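3.2. Área de estudio y puntos de abastecimiento

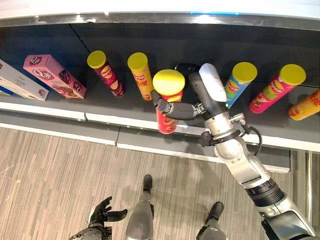
Figura 3. Estantería con aperitivos envasados; a la derecha, un brazo robótico se extiende hacia un bote rojo.

El municipio de Petelmont ocupa el borde norte de una meseta situada a 800 m de altitud, entre el valle del Valham y la sierra de Tkachuk. El núcleo antiguo se levanta junto al único vado practicable del río. Los barrios posteriores siguen la carretera comarcal hacia el este, donde la pendiente es menor y el suelo admite cimentaciones poco profundas.

El término se divide en 8 distritos. Los tres occidentales son agrícolas y pierden población; los orientales concentran los talleres y el polígono Pleltex. Rivera y Saliba delimitaron estas unidades a partir de los cauces secundarios, criterio que aquí se mantiene para facilitar la comparación.

Se localizaron 123 puntos de venta de alimentos, cartografiados a pie durante el mes de noviembre. Cada uno se asignó al distrito de su acceso principal. En los distritos occidentales, la distancia media por camino hasta el punto más próximo es de unos 3 km, y el trazado obliga a rodear el barranco cuando el vado queda cubierto. Los puestos ambulantes no se incluyeron en el recuento y se tratan en el apartado siguiente.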